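## 4. 천 매트 깔기와 소품 놓기

이 장은 Oria 작업대에 색면 무늬 천 매트를 까는 순서를 적은 것이다. 작업대 조립(3장)이 끝난 상태에서 시작한다. 매트는 Zwahlen에서 받은 것을 기준으로 했으며, 다른 천을 쓸 때도 순서는 같다.

### 4.1 준비

1. 작업대 위의 물건을 모두 내려놓는다.
2. 알루미늄 프로파일의 홈에 낀 먼지를 마른 붓으로 털어 낸다. 홈에 나사나 와셔가 남아 있으면 꺼낸다.
3. 프로파일 윗면을 마른 천으로 닦는다. 세정제를 썼다면 완전히 마를 때까지 기다린다.

> **주의:** 프로파일의 절단면은 날카로울 수 있다. 모서리 캡이 빠진 곳이 있으면 먼저 끼운다.

### 4.2 매트 펴기

1. 매트를 무늬가 위로 오게 놓고 뒤쪽 가장자리부터 편다.
2. 굵은 검은 선 하나를 골라 작업대 앞쪽 변과 나란하게 맞춘다. 색면의 크기가 제각각이므로 색면이 아니라 선을 기준으로 삼는다.
3. 가운데에서 바깥쪽으로 손바닥으로 쓸어 주름을 편다. 세게 당기면 선이 휘어진다.
4. 접힌 자국이 남으면 매트를 걷어 뒷면을 낮은 온도로 다린 뒤 다시 깐다. 작업대 위에서 다리지 않는다.
5. 네 귀퉁이를 집게로 고정한다. 집게 손잡이는 작업대 바깥으로 향하게 한다.

**참고:** 매트는 작업대보다 사방 300 mm까지 커도 된다. 남는 부분은 아래로 접어 넣는다. 바닥에 끌리면 발에 걸린다.

### 4.3 소품 놓기

1. 작은 나무 블록과 루빅스 큐브를 꺼내 마른 천으로 닦는다.
2. 큐브는 흰 면 위에 놓는다. 스티커 색이 매트의 빨강, 노랑, 파랑과 겹쳐 보이지 않아 찾기 쉽다.
3. 나무 블록도 흰 면에 놓되 검은 선 근처까지는 괜찮다. 선과 각도를 맞출 필요는 없다.
4. 큐브의 색은 맞추지 않아도 된다. 섞인 상태로 두고, 스티커가 들뜬 것만 골라 교체한다.
5. 소품을 옮길 때는 들어서 옮긴다. 밀면 천이 함께 따라와 4.2를 다시 해야 한다.

### 4.4 보관과 교체

- 매트는 접지 말고 무늬가 바깥으로 오게 말아 둔다.
- 흰 부분의 얼룩은 미지근한 물을 적신 천으로 두드려 지운다. 문지르면 검은 선의 염료가 번질 수 있다.
- 예비 매트는 Skastmont 창고 821번 선반에 있다. 가져간 사람은 선반 옆 대장에 이름을 적는다.
- 집게가 헐거워지면 Dullo 집게로 바꾼다. 4개를 한꺼번에 바꾼다.

매트 주문과 이 장의 수정 요청은 Luzius Hämmerli에게 보낸다.

개정: 2019년 6월

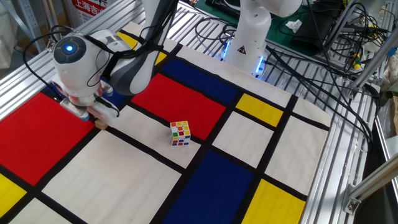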